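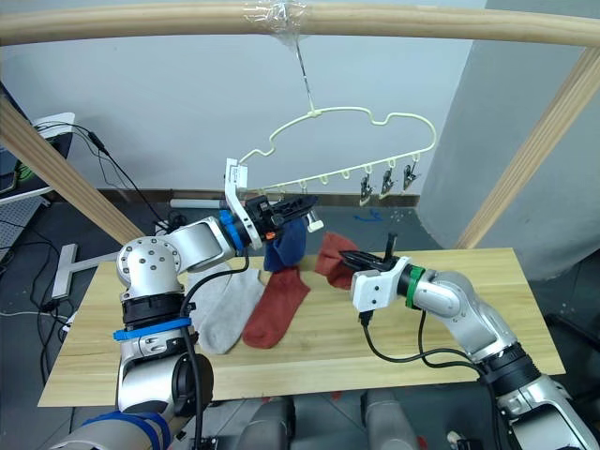 September, just after lunch. The sock hanger is finally up where I want it, and I'd like to get the details down before I forget them and Svenja has to ask me all over again. I went for the wooden rod between the two slanted posts, with the hanger over the table, so a sock can go from the tabletop to a clip without a long reach. The hook is held to the rod with clear tape, which Julián thinks is a disgrace, but it was quick and I can peel it off when we settle on a position. The socks are the mixed lot from the Stamitz drawer – navy, red, rust and a pair of light grey ones – and I like having the colors, because in these notes I can write "the rust one" and everyone knows which I mean. The clips go through the little loops along the lower bar. Kilian would rather have them spaced evenly, I would rather have them near the ends, and we have agreed to let Lucrezia decide when she gets back.
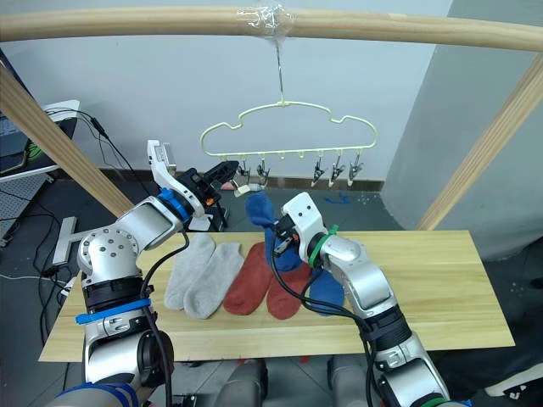 Thick socks are my other worry. A ribbed cuff folded double is a lot to ask of a small clip, so I want to try pinching a single layer at the toe instead, the way my grandmother did it on her balcony. She always said it kept the cuffs from stretching, and I have never once checked whether she was right!

To do: ask Ronaldo for the spare bag of clips in the Kevard box (he had 5 left over, I think), find a decent cord to replace the tape, and wipe down the table before anyone lays clean laundry on it again.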